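okay it's officially fruit season at my place and I have a lot of feelings about it, so here comes a thread 🍊🍎

I drove out to the Porkville farm market this morning for ONE bag of apples. I came home with apples, oranges, two jars of honey and a squash I can't explain. The oranges are trucked in but they are SO good right now, I ate one in the parking lot

the apples are the little red ones. I love a little apple!! A big apple is a commitment, you get halfway and you're tired. A little one is gone in six bites and you can have another

now the important part, which is the tray. I've wanted a proper fruit tray forever. My old bowl was deep and everything at the bottom got squashed and I'd find it a week later (by smell)

a flat tray fixes that completely. You can see every piece, so you eat the one that needs eating. I've thrown out way less fruit since I started laying it out flat

how I do it: oranges go down first with a bit of space, then apples in the gaps. Very loose rows. I don't measure anything, I just move them around until it looks nice, and then I move them around some more

my sister's dog got into the kitchen and the counter is covered in squash, so today's arranging happened on the bed. Plastic sheet down first, because I like this duvet and I know what I'm like with fruit

I did rows, then a circle, then rows again. The circle looked like a clock. Rows won! 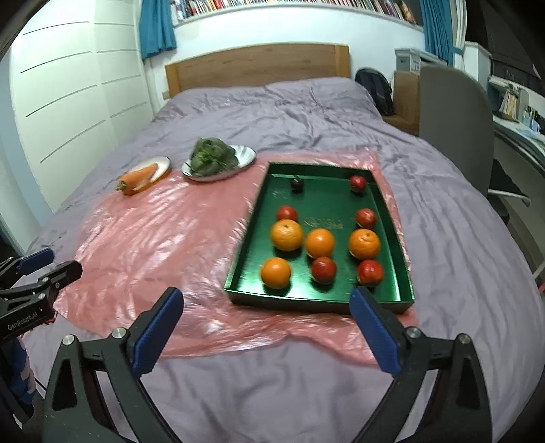
green tray, red apples, oranges. I could look at this all day

can we talk about that green though?? It's so shiny, and orange on top of it just glows. I had a plain white plate out before and it did nothing for anybody

it's going on the table by the window at Hinau tonight (the cabin, for those who are new here) and I'm bringing the rest of the bag for refills

the thread I did on jam got 262 replies and half of you told me to add ginger, so go ahead, tell me what to do with the squash. It's enormous. It's looking at me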